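의자를 미는 손도 로봇 수업이다

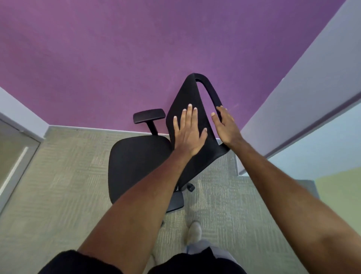
학생 로봇 동아리는 무엇부터 가르쳐야 하는가? 나는 사람의 몸이 평소에 하는 일을 자세히 보는 법부터 가르쳐야 한다고 생각한다.

나는 한국어를 어른이 된 뒤에 배웠고, 지금은 한국 고등학생들의 로봇 동아리를 돕고 있다. 그래서 이 글의 문장이 조금 딱딱할 수 있다. 동아리의 이름은 클레소(Cleso)이고, 학생은 일곱 명이다. 매주 수요일 저녁에 모인다. 올해의 과제는 방 안의 가구를 정리하는 로봇이다. 부모님들은 이 과제를 듣고 조금 실망하셨다. 춤추는 로봇이나 축구하는 로봇이 더 보기 좋다고 말씀하신 분도 있었다. 그 마음을 이해하지만, 나는 의견이 다르다.

사무용 의자 하나를 벽 쪽으로 옮기는 일을 생각해 보자. 두 손으로 등받이를 잡는다. 한 손은 그물 천 위에 펴서 대고, 다른 손은 테두리를 감아 쥔다. 두 손이 같은 일을 하지 않는다. 우리는 이런 동작을 매일 하면서도 말로 설명해 본 적이 거의 없다. 학생들에게 이것을 글로 써 보라고 했더니, 처음에는 대부분 "의자를 민다"라고 한 줄만 썼다. 한 학생은 "의자를 잘 민다"라고 썼다. 나는 그 "잘"이라는 글자에 동그라미를 그려 주었다. 우리가 한 학기 동안 풀어야 할 문제가 그 한 글자 안에 있었기 때문이다.

지난 학기에 학생들은 자기 손의 동작을 머리 쪽 카메라로 찍어서 모았다. 모은 영상은 모두 453개였고, 그중에서 78개를 버렸다. 버리는 기준을 정하는 토론이 제일 길었다. 손이 화면에서 잠깐 사라지면 버려야 하는가? 의자가 벽에 닿으면 실패인가, 아니면 그것도 정리의 한 방법인가? 바퀴가 돌아가서 방향이 바뀐 것은 누구의 실수로 적어야 하는가? 교과서에는 답이 없으므로 학생들이 스스로 정하고, 이유를 공책에 썼다. 내 생각에는 이 공책이 완성된 로봇보다 더 귀하다.

물론 반대 의견도 있다. 함께 지도하는 아프신 샤리피 선생님은 영상을 모으는 시간이 너무 길다고 걱정하신다. 학생들은 모터를 돌리고 싶어서 동아리에 왔는데, 몇 주 동안 가구만 만지면 흥미를 잃는다는 것이다. 이 말은 맞다. 실제로 5월에 한 학생이 그만두려고 했다. 그 학생은 지금 바퀴 제어를 맡고 있고 제일 늦게 집에 가지만, 그것으로 내 방법이 옳았다고 주장하고 싶지는 않다. 다음 학기에는 첫 달부터 모터와 관찰을 같이 시작할 생각이다.

내가 받아들이기 어려운 것은 대회의 채점표이다. 6월에 나가는 비달렐(Bidalell) 대회는 만점이 600점인데, 거의 모든 점수가 당일의 동작에서 나온다. 자료를 어떻게 모았는지, 왜 어떤 것을 버렸는지에 대해서는 묻는 칸이 없다. 이렇게 되면 학교들은 완성된 부품 세트를 사고, 남이 만든 프로그램을 조금 고쳐서 나간다. 학생을 탓할 수 없다. 어른이 만든 표가 그렇게 하라고 시키는 것이다. 나는 적어도 기록 공책에 점수를 주자고 주최 측에 편지를 썼고, 아직 답장을 기다리고 있다.

의자 미는 일은 작은 일이다. 그러나 바퀴가 달린 물건은 미는 사람의 생각대로만 가지 않고, 등받이의 위쪽을 누를 때와 아래쪽을 밀 때 움직임이 다르다. 열일곱 살 학생이 이것을 자기 손으로 확인하고, 친구에게 설명하고, 친구의 설명이 틀렸다고 말할 수 있으면 좋은 수업이라고 나는 믿는다. 다음 주에는 팔걸이를 잡고 미는 방법을 비교해 보기로 했다. 벌써 두 학생이 서로 다른 결과를 예상하고 있다.

베흐루즈 라히미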